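About Maglaya

Helping small museums, archives and schools share what they have 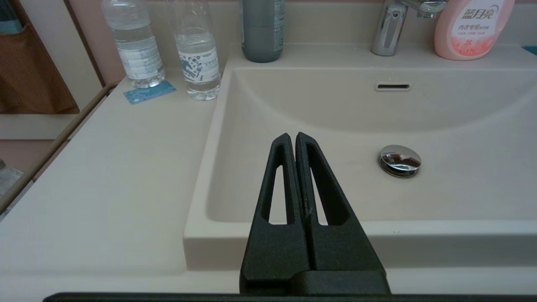

A cream washbasin and matching countertop

Maglaya is a network of small museums, local archives and school libraries that want more people to see, borrow and reuse their collections. We started with four members and a shared spreadsheet, and we now have almost 768 collections listed in our open catalog, Stulau. We still get excited every time a new one goes up!

Most of our members have one paid person, or none. They have boxes of parish newsletters, dance costumes, reel-to-reel tapes and school yearbooks, and they'd love to put them online (if only somebody could help with the scanning, the descriptions and the forms). So we lend out scanners, answer the phone and sit down together over the tricky boxes.

Our director is Trinidad Barredo, who ran a town library before she came to us and still can't walk past a card catalog. Ghazala Kiani looks after Stulau and writes the cataloging guides. Crisanto Evangelista handles sound and film, and he is always happy to hear from anyone with a tape they can't play. Kristine Layug works with teachers, and her classroom kits went to two school districts in their first year. Ataberk Yazıcı keeps the equipment going and drives it out to members.

Every May we hold Watano, our open weekend. The Sunday is the best part: people bring family photos to be scanned, and the stories go on well past closing. Last time we scanned 628 pictures, many of which their owners have agreed to share in the catalog.

Membership is open to any collection with public visiting hours, however short. Call or stop by the office on the ground floor of the Mekuvel building, weekday mornings from nine.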